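Home | Projects | Student Work | About | Contact

We use cookies to remember your settings. Accept / Manage

Laundry, Start to Finish: My Term Project
By Tirta Jugah, April

So my topic was folding clothes, and yes, my roommate laughed too. But I live in a building with one tiny laundry corner, and I wanted to know why my clean clothes spend a whole week in the basket before they reach a drawer!

I kept a log for 13 loads. Every item got a line in my notebook (233 lines, my poor wrist) with what it was and how long it took me to fold. T-shirts were easy. Towels were even easier. The slow stuff was anything big and floppy, and I lost the most time just hunting for the corners.

Norbert Juhász, my project partner, thought we should try folding with two people holding opposite ends, the way his grandma does sheets. I was skeptical, but wow, it helped. You pull the cloth out flat first, find the seam, and let that tell you where the middle is. 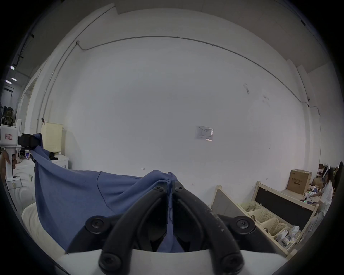 We ended up with nine steps in our first folding guide, and that was way too many, so we cut it down to the ones we really used. Folding right beside the basket also made a big difference for me (if I carry it to my room, forget it, it sits there). Next term I'd like to try fitted sheets, and Norbert has already said he wants no part of that.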